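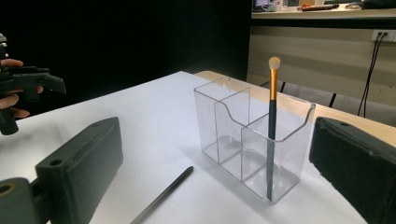 Ein Pinsel in einem Kasten aus klarem Acryl. Die weiße Tischplatte ist durch den Kasten hindurch zu sehen.

Warum kann man durch manche Dinge durchgucken?

Shiyu Kang, 11, aus Laltham hat uns geschrieben: »Mein Bruder sagt, man kann durch Glas gucken, weil zwischen den Atomen so viel Platz ist. Stimmt das?«

Die Antwort mit dem Platz hört man oft, auch von Erwachsenen, und sie klingt vernünftig. Alles besteht aus winzigen Teilchen, den Atomen, dazwischen sind Lücken, und durch die Lücken schlüpft das Licht. Fertig. Oder?

Bevor du so etwas glaubst, prüf es an einer Sache, die du kennst. Nimm ein Stück Holz. Holz ist leichter als Glas, viele Hölzer schwimmen sogar, und es steckt voller kleiner Hohlräume. Da müsste das Licht doch erst recht durchkommen. Tut es aber nicht, außer das Holz ist hauchdünn. Bei Styropor ist es genauso: Es besteht fast nur aus Luft, und trotzdem kannst du nicht hindurch die Zeitung lesen. Mit dem Platz allein kann es also nichts zu tun haben.

Was macht das Licht denn dann?

Licht bringt Energie mit, und zwar in kleinen Päckchen. Wie groß so ein Päckchen ist, hängt von der Farbe ab. Die von blauem Licht sind größer als die von rotem. In den Atomen gibt es Elektronen, und die sind wählerisch. Ein Elektron kann ein Päckchen nur schlucken, wenn es die passende Größe hat. Passt es nicht, bleibt es liegen, und das Licht läuft weiter.

Bei Fensterglas, bei klarem Acryl und bei Wasser passen die Päckchen des sichtbaren Lichts so gut wie gar nicht. Darum kommt fast alles auf der anderen Seite wieder heraus. Bei einem roten Bonbonpapier passen manche und manche nicht: Blaues und grünes Licht wird geschluckt, rotes darf durch. Deshalb sieht die Welt dahinter rot aus.

»Schlucken« und »wählerisch« sind natürlich nur Bilder. Elektronen haben keinen Mund und auch keine Lieblingsspeise. Wenn du später in der Schule mehr darüber lernst, wird die Erklärung genauer und leider auch ein bisschen schwieriger.

Ganz durchsichtig gibt es nicht

»Glasklar« steht auf vielen Verpackungen. Schau mal nach, ob das stimmt. Wenn wirklich alles Licht glatt durch einen Gegenstand ginge, könntest du ihn überhaupt nicht sehen. Du würdest dagegenlaufen. (Vögeln passiert das mit großen Fensterscheiben leider ziemlich oft.)

Meistens verraten sich klare Dinge an ihren Kanten. Dort gibt es graue Striche und helle Stellen, weil das Licht anders abgelenkt oder zurückgeworfen wird als auf der glatten Fläche. Auch die glatte Fläche wirft ein wenig zurück. Wenn Licht gerade von vorn auf eine normale Glasscheibe fällt, prallen an der Vorderseite 4 Prozent davon ab. An der Rückseite geht noch mal ein kleiner Teil zurück. Deshalb siehst du abends im hellen Zimmer dein Gesicht im Fenster. Tagsüber ist die Spiegelung auch da, nur ist es draußen so hell, dass sie nicht auffällt.

Und warum ist Schnee dann weiß?

Eis ist durchsichtig. Schnee besteht aus Eis. Also müsste Schnee durchsichtig sein, und das ist er offensichtlich nicht. Hier wird die Sache endlich interessant.

Ein einzelnes Eiskristall lässt das Licht tatsächlich durch. Aber in einer Handvoll Schnee liegen unzählige davon kreuz und quer, und dazwischen ist Luft. An jeder kleinen Grenze zwischen Eis und Luft wird das Licht ein bisschen abgelenkt oder zurückgeworfen. Nach sehr vielen Grenzen weiß es sozusagen nicht mehr, woher es gekommen ist. Es kommt in alle Richtungen wieder heraus, und zwar in allen Farben zugleich. Für unsere Augen ist das Weiß. Mit Zucker, Salz und Bierschaum ist es dasselbe, und mit dem Styropor von vorhin auch.

Probier es aus, statt uns zu glauben

Du brauchst ein Blatt weißes Papier, ein paar Tropfen Speiseöl und eine Lampe.

Tropfe das Öl auf das Papier und warte kurz. Halte das Blatt dann vor die Lampe. Der Fleck ist heller als das Papier drum herum. Leg das Blatt nun auf einen dunklen Tisch, ohne Licht von hinten (und bitte mit etwas darunter, sonst gibt es Ärger). Jetzt ist der Fleck dunkler als der Rest.

Papier besteht aus feinen Fasern mit Luft dazwischen, fast wie beim Schnee. Das Öl verdrängt die Luft. Weil Öl das Licht ähnlich stark bricht wie die Fasern, gibt es auf einmal viel weniger Grenzen, an denen es durcheinandergerät. Es geht besser hindurch, und dafür kommt weniger zurück.

Emmett Lindgren aus der Parkard-Schule hat den Versuch mit Wasser gemacht und findet, dass es »nur so halb« klappt. Gut beobachtet! Wasser bricht das Licht schwächer als Öl und passt darum nicht so gut zu den Fasern. Außerdem trocknet es weg, und dann ist auch der Fleck weg.

Noch eine Geschichte, die nicht stimmt

Vielleicht hast du gehört, Glas sei in Wahrheit eine sehr langsame Flüssigkeit. Als Beweis gelten alte Kirchenfenster, deren Scheiben unten manchmal dicker sind als oben. Aber früher konnte man Glas einfach nicht so gleichmäßig herstellen. Manche Scheiben sind nämlich auch oben dicker oder an der Seite, und nach oben fließt nichts. Wer die Geschichte erzählt, hat meistens nur von den passenden Fenstern gehört.

Was wir selbst nicht einfach erklären können

Glas lässt sichtbares Licht durch, hält aber einen Teil der unsichtbaren ultravioletten Strahlen auf. Das sind größere Päckchen, und für die finden die Elektronen plötzlich doch Verwendung. Warum die Grenze bei jedem Material woanders liegt, kann man ausrechnen, aber auf diese Seite passt das nicht. Falls dir jemand sagt, es sei ganz leicht, lass es dir vorrechnen.

Mehr zum Nachfragen
Sieht ein Stier wirklich rot?
Warum ist der Himmel abends nicht mehr blau?
4 Behauptungen über Blitze, die wir überprüft haben
Macht Lesen im Dunkeln die Augen kaputt?
Leserfragen aus dem September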